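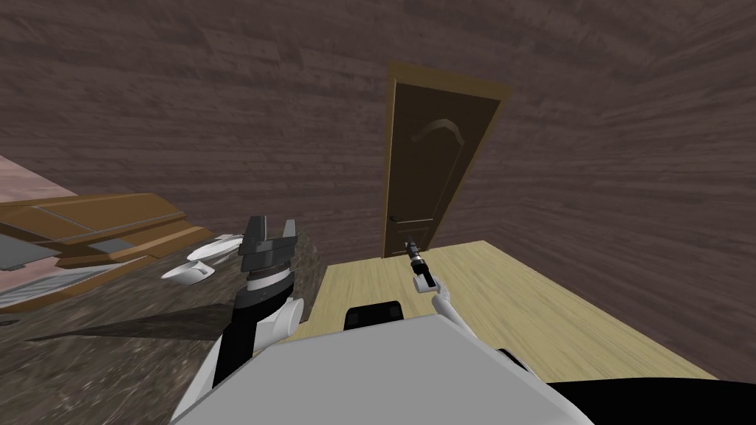

Corwood releases job evaluation and pay banding service for mid-sized employers

FOR RELEASE IN JUNE

Corwood, a human resources advisory firm, has released a job evaluation and pay banding service for employers with up to 500 staff. The service places every role in an organization on a single points scale, groups the roles into bands, and attaches a pay range to each band. It replaces the firm's earlier grading workbook, which will stay available to existing clients until their current contracts end.

The service was developed with Zomura, a payroll data company, and tested at Bakari, a distributor of catering supplies. Bakari had been running separate grade structures for its warehouse and office staff. Both groups are now on one scale of 10 bands.

### Method

Each role is scored on four factors: knowledge required, decisions made, responsibility for people or budget, and working conditions. A factor has defined levels, and each level carries a fixed number of points. Scores are added without further adjustment. The weights are set once, before any role is scored, and are recorded in the project file.

Scoring is done from a role profile of no more than two pages. The profile is written by the line manager, checked by the job holder, and signed off by HR. Where a post is vacant, the profile is checked by a person in a comparable post. Titles and current salaries are removed before the profile goes to the scoring panel, and the panel does not see them until bands have been confirmed.

Roles that fall within a few points of a band boundary are scored a second time by a different panel. If the two results place the role in different bands, the profile goes back to the manager for clarification. The second result does not automatically replace the first.
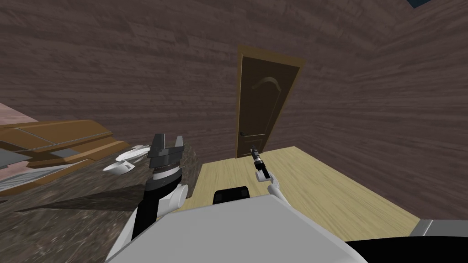 *Page last changed: June, 4:10 p.m.*

### Pay ranges

Once bands are confirmed, Zomura supplies market pay data matched to the client's region and sector. Each band receives a minimum, a midpoint and a maximum. Clients choose how far adjacent bands overlap. Corwood recommends a moderate overlap for lower bands, where experienced staff may reasonably earn more than a new entrant one band up, and a narrower one for management bands.

Employees whose current pay falls below the minimum of their band are listed in a separate report with the cost of bringing them up. Those above the maximum are listed in the same report. The service does not assume that pay will be reduced in any case; the options presented are a pay hold, a change in duties, or a time-limited protection.

Market data is refreshed once a year. Ranges do not move by themselves when new data arrives. The client receives a comparison and decides whether to apply it.

### Results of the Bakari test

The Bakari test covered nearly 500 employees. The largest group of changes was among shift supervisors, whose roles had been graded by site and are now graded by duties. Several titles that described the same work were merged. An appeals window followed the announcement of bands, and appeals were heard on the content of the role profile only. Pay was handled as a separate matter with its own form.

Bakari also asked for a plain-language statement of how bands are set, to be given to new hires with their offer letter. That statement is now a standard part of the service and can be edited by the client.

### Independent review

The factor definitions were reviewed before release by Nedeljković, an employment research practice. The review looked at whether the wording of the levels favored particular kinds of work. As a result, the working conditions factor was rewritten to cover sustained concentration and emotional demands as well as physical effort. A summary of the review is supplied to clients on request.

### Availability

The service is available now. It is sold as a fixed-price project, with an optional annual maintenance agreement covering new roles and data updates. A client needs to provide a current staff list, an organization chart, and the time of at least two trained panel members. Panel training takes one day and can be held on site or online.

The first files are exported in spreadsheet format. Direct export to payroll systems is planned — initially for clients already using Zomura — and will be announced separately.

### About Corwood

Corwood advises employers on job design, pay structures and workforce planning.

Press inquiries: Corwood press office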